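Steyn Countertop Grain Mill
Item 170-2

Product details | Use and care | Shipping | Questions

The Steyn mill grinds whole wheat, rye, spelt, oats, barley, brown rice, millet and dried corn into flour at home. It has a 12-cup flour bin and a hopper that feeds by gravity, so you can start it and leave it to run while you get the rest of the baking ready.

Whole grain flour keeps the bran and the germ, where most of the fiber is. The oils in the germ go stale after milling. Whole kernels keep much longer in a sealed container in a cool cupboard, and with a mill you can grind only what the recipe calls for.

What it grinds
Dry grains and dry beans up to the size of a chickpea. Do not use it for flax, sesame, chia, nuts, coffee or anything else oily. Oily seeds coat the burrs and the mill has to be taken apart to clean them. Sprouted grain is fine if it has been dried all the way through.

Settings
The dial has 16 positions. Position 2 gives fine flour for sandwich bread and pancakes. Position 12 gives a cracked grain suited to hot cereal or pilaf. Turn the dial only while the motor is running.

In the box
Mill, flour bin with lid, hopper cover, cleaning brush, printed guide with recipes by Solange Quintana. The recipes are a plain whole wheat loaf, rye crackers, corn and millet porridge, and an oat pancake mix.

Cleaning
Brush out the burrs after each use. Wipe the housing with a dry cloth. The flour bin and lid can be washed by hand in warm soapy water and must be fully dry before they go back on. Never rinse the hopper or the burrs. To clear out old flour, run a handful of dry white rice through on position 12 and throw the result away.
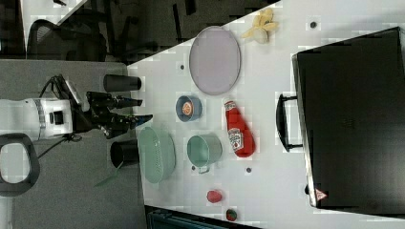 Replacement burrs are sold in pairs and fit all Steyn mills made after January. If you have an older model, check the number on the underside before you order. The older burrs have a wider center hole and will not seat correctly.

Warranty
The motor is covered for 12 years and all other parts for 2. Keep your receipt. Damage from oily seeds or small stones is not covered, so look over your grain before it goes in the hopper.

Customer comments

"I use it for barley flour, which I can't buy near me. Loud but quick." Reshma Buthelezi

"Good flour. The bin lid is tight and takes two hands." Yaroslav Vasylenko

Related items: Listex grain storage bins, hard red wheat berries, replacement burrs

Page last updated July 2019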